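The box with the red front

I want to write this month about small things, because my last post was very long and it was all about the roof. Some of you wrote to me that you like better the posts about the household things, so I will try.

For a long time I kept everything small in one deep kitchen drawer. Tape, spoons, string, keys for locks which we do not have any more. When I needed the tape I took out half of the drawer. In February I decided to stop this, and I bought a little wooden box with a red front and a round knob in the middle. It cost 343 dollars together with a shelf from Baruritz, so I cannot tell you the price of the box alone.
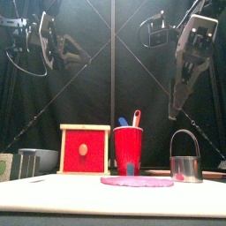 The tape has its own place now, and so do the rubber bands. I am careful not to put food things together with tape, as my grandmother taught me, even if the food thing is only a packet of tea.

Cups are a different problem. I have a tall red one which I like very much, but I don't drink from it. It is too tall for my coffee and I always make the coffee cold by talking. For some time I used it for pencils, then for nothing.

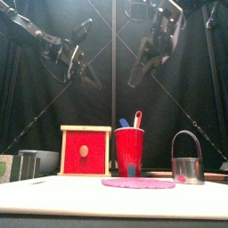

Yanti Gunawan wrote under my last post that a cup without a job should leave the house, and that she gave away 4 of hers and kept the favourite one for wooden spoons. I understand her, but I am slow in giving things away. My neighbour Oluwaseun is the same, so we do not help each other.

With metal cups I have no such doubts. A short steel cup is good for water and for measuring rice, and it does not break when it falls in the sink. I only put a cloth pad under it, to save the table.
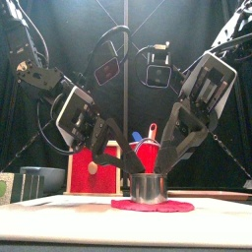
My mother used a plate for this, but I find the cloth more quiet in the morning. At six o'clock everybody else is sleeping and I can hear every spoon.

The spoons and forks for children I keep standing in a cup. Trays I still do not know how to store. If they lie flat, something is always put on top, and if they stand, they slide.

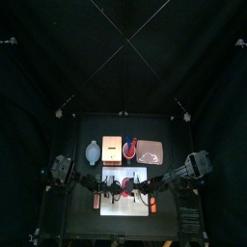
Maybe I will try a narrow rack beside the fridge. Mortimer Crenshaw has one in grey colour and he promised to measure it for me. I will write again when I have the numbers.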